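Oltora College, Lultham Campus
Early Years Practice, Level 3
Handout 6: Pretend Play and the Home Corner

Department of Childhood Studies
Tuesday, August 4, 2026
Reading time: 4 minutes

1. Purpose of this handout

This handout supports the sixth lecture of the module and should be read before the placement visits to Bolger Road Nursery. Students will be expected to use its terms in their observation records. It does not replace the set chapters in the module reader.

2. What is meant by pretend play

Pretend play is play in which a child treats a thing, a place or a person as something else. A block is held to the ear as a telephone. A blanket becomes the sea. The child knows that the block is a block, and this double awareness is what interests us. Simple forms may be seen in the second year of life, often in short acts such as drinking from an empty cup. Longer stories with shared roles usually come later, and the age at which they appear varies a good deal from child to child.

Three terms are used throughout the module. Substitution is the use of one object to stand for another. Attribution is the giving of a quality that is not there, as when a child blows on a cold plate to cool it. Role taking is speaking or acting as another person. A single minute of play may contain all three, and students should record each one separately.

3. Realistic and open-ended materials

Younger children tend to pretend more readily when the prop resembles the real thing. A toy fruit shaped and coloured like its model asks little of the child, who can move directly to peeling, serving or selling it. Older children often manage with a stick, a box or nothing at all.

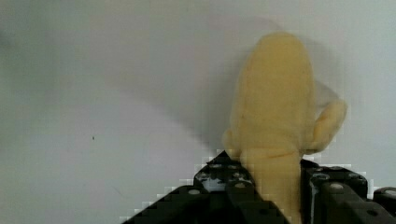
Figure 1. Soft toy banana with a flap like partly peeled skin.

A feature of this kind may suggest a particular action to the child. Such suggestions are useful at the start of play, but a home corner stocked only with detailed props can narrow what children do there. Settings are advised to keep plain materials within reach of the realistic ones: cloth, cardboard tubes, large buttons, wooden rings. Small parts must be kept away from children under three.

4. Arranging the area

The home corner should have a clear edge, a surface at child height and storage that children can open for themselves. Food and kitchen items are best set out so that each can be seen — a deep box of mixed toys is more often tipped out than used. The setting should also offer foods and utensils that the families who attend would recognise from their own kitchens. 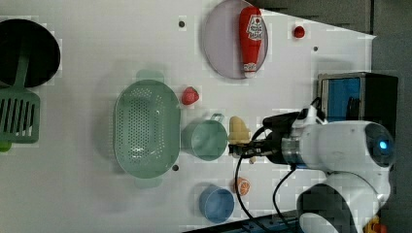

Figure 2. Kitchen items and toy foods spread across a white tabletop.

Changes to the area should be made slowly. A theme that is replaced every Monday gives children little time to return to a story, and many of the richest episodes in our own records began as a repeat of something played the day before. A new item may be added to a settled area and left without comment.

5. The role of the adult

The adult may watch, join in or lead. Students on placement often lead too soon. Questions that test knowledge ("What colour is this?") tend to stop the story, whereas a remark made in role ("I am rather hungry, is the café open?") allows it to continue. Where a child has assigned the adult a part, the adult should keep to it until released.

6. Observation task

Each student will carry out one observation of 19 minutes in the home corner, using the Minwood sheet. Write down what was said and done in the order in which it occurred. Do not interpret at this stage. Afterwards, mark each instance of substitution, attribution and role taking in the margin, and write a commentary of no more than 300 words. Children must not be named. The signed permission form from the nursery must be attached.

The task carries 60 marks. Work without a permission form will be returned unmarked.

7. Points for the seminar

Consider whether a child who plays alone in the home corner is in need of adult support, and what evidence you would want before deciding. Bring one short extract from your own notes. The seminar will be held in Room 232.

Last updated: April, section 6 only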